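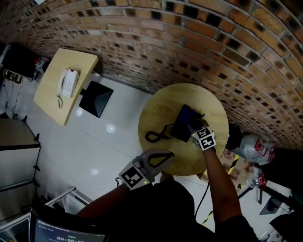

The black desk phone on the round table, with the white one on the table behind.

Coiled phone cord keeps twisting itself into a knot - replace it or rescue it?

Last updated: March

Posted by Clultness

Hi all. I've ended up in charge of the phones where I work, mostly by being the one who complained about them first. We've got two corded ones in the same room, a black desk phone with a blue display panel on top and a plain white one with a keypad. It's the black one that's driving me up the wall. The cord between the handset and the base winds itself up tighter and tighter until you have to put your ear practically on the table to take a call. I untwist it, it's lovely for a few days, then it's back to being a bird's nest.

The white one hardly ever does it, and I can't work out why, as we use them about the same. Its cord hangs off the front of the table and the black one's cord lies on the tabletop, if that makes any difference. Same people, same sort of calls, mostly deliveries and folk asking what time we shut.

So what I'd like to know is whether I can get the curl back to normal for good, or whether I should just buy a new cord. And if I'm buying, are they all the same? I found one on the Pelkonen site and it only says "fits most phones", and that's what they said about the last thing I bought. I'd also quite like to wipe the black phone down while I'm at it because the keys on it have gone sticky. Is there anything I shouldn't use?

Thanks in advance - I've got a boss who thinks phones look after themselves.

Veikko Hyvönen

I looked after the phones in a hotel for 18 years, so I've untwisted more of these than I care to remember.

The twist comes from people. Somebody picks up with the right hand, swaps to the left ear so they can write, then puts the handset back having turned it over on the way. That's half a turn each call, always in the same direction, and a busy phone soon has a knot in it. I'd bet whoever answers the black one most is a swapper and whoever grabs the white one isn't. Hanging down might help the white one a bit too, as the coils have room to unwind on their own. A cord lying on a table just sits there holding its twist.

To sort it, unplug the cord at the handset end only, hold it up near the base and let it dangle. It'll spin for a bit. When it stops, run your fingers down it to ease out any coils that have flipped the wrong way (you'll know one when you feel it, the curl changes direction) and plug it back in. Takes a couple of minutes with the kettle on.

If the coils have gone slack and saggy, that's different, and I'd buy a new one. Most handset cords have the same small plug at both ends, which is narrower than the plug on the line cord that goes to the wall. A few makes do their own thing, so take the old cord along and compare. You can also get a little swivel that fits between the cord and the handset. I put 2 of them on our front desk and never had to touch those cords again. Make sure the swivel is seated properly or you'll get crackling on the line.

For the sticky keys, unplug the phone first, then a cloth just barely damp with water and a drop of washing-up liquid. Don't spray anything straight onto it, especially near the display. Cotton buds for the gaps.

Gastex

get a cordless mate

Anikó Sipos

Agree with Veikko about the swivel, we've got one at home. One thing I'd add is to check the length before you order. I bought a really long one thinking it'd be handy and it ended up dragging in everyone's tea - the shorter one went straight back on.

Also, keep strong cleaners off the display. I used a kitchen spray on mine once and it's had a cloudy patch ever since!

Clultness

Right, I've been watching and it's me. I'm the swapper. I pick up with my right and I'm on my left ear before I've said hello. Did the dangling trick at 4 and it went round like a spinning top. Swivel ordered, and I'll see about the keys when it's quieter.

We use cookies to remember your settings and keep you signed in. Accept or manage your choices.

Recent posts
Comura answering machine beeps all night
Can I paint over an old phone socket?
Best way to get tea out of a keyboard
How long should a doorbell battery last?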